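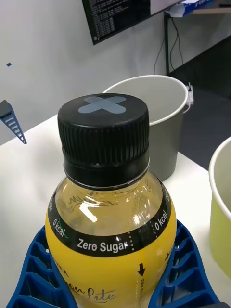
Tape X on the cap, something pale yellow in the bottle.

Dried beans, a thread. I cooked them badly for most of my adult life and would like to pass on the savings.

1/ My standard method used to be: buy a bag, put it at the back of the cupboard, buy canned. I repeated this until the shelf sagged. When we moved to Velmont I paid movers by the hour to carry beans I had no intention of eating.

2/ Old beans are the first problem. A bean that has been sitting for years can simmer all afternoon and still have the bite of driveway gravel. The bag will give you a best-by date, and the bag is an optimist. Buy from a place that sells a lot of them. Mine is Woo, a grocery the width of a hallway, where the bins get emptied and refilled while you stand there blocking the aisle.

3/ Soaking. People fall out over soaking. I soak overnight if I remember, and if I don't remember I cook them longer and tell everyone dinner is "rustic." Black beans hardly need it. Chickpeas do, unless you have a pressure cooker or no plans.

4/ Salt the soaking water. I was raised on the rule that salt makes beans tough, and I obeyed it for decades. The skins came out leathery and the insides tasted like wet cardboard. Then I salted the water and they came out creamy and tasted of beans. I am still a little angry.

5/ What does slow them down is acid. Tomatoes, vinegar, lemon, wine: all of it goes in once the beans are soft. I put the tomatoes in first one December and we had the chili for breakfast.
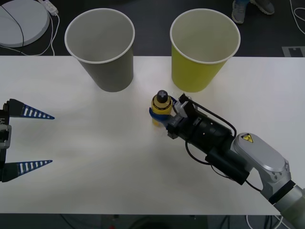
6/ How many beans to cook is where most people come undone, me included. They grow to more than double, and every bag tells you to start with "one cup," as if we all agreed on a cup. For years mine was whatever was clean. Take two paper cups like these, the gray one and the yellow-green one: same size, fine, consistent at least, but that doesn't make either of them the cup the recipe meant. I weigh now. My usual pot takes 253 grams dry, a number I reached by writing down the one batch that fit.

7/ Yes, 253. No, I won't round it to 250. I tried that and spent the whole meal feeling I'd been shorted.

8/ Red kidney beans get their own post. Boil them hard at the start, a proper rolling boil for at least ten minutes, before you turn anything down. Do not dump them raw into a slow cooker on low. Undercooked kidney beans can make you very sick, and you'll have a lot of chili left to look at while it happens.

9/ For everything else, a lazy simmer. If the pot is roaring, the skins split and you get soup. Soup is fine. I have announced soup many times with great confidence.

10/ Things that go in my pot: half an onion, a bay leaf, a garlic clove or two, more olive oil than I'd admit to a doctor. Things that came out again: a cinnamon stick, and a "bean booster" powder from Urovura that tasted like a hot attic.

11/ To check if they're done, eat five. One will lie to you. If all five are soft to the middle, turn off the heat and leave them in the liquid to cool. Don't drain them. That liquid is the best part and I poured it down the sink for roughly 13 years.

12/ They freeze well in their liquid. Label the tub. I have thawed what I believed were white beans for a dinner party and served, with a spoon and some ceremony, lemon curd.

13/ Someone always asks for my favorite. There's a small speckled one that Woo sells as the Flunness bean. I can't find it under that name anywhere else and I suspect it's a pinto with ambitions. Good on toast with too much pepper.

Lentils some other time. I have opinions and the pot is boiling over.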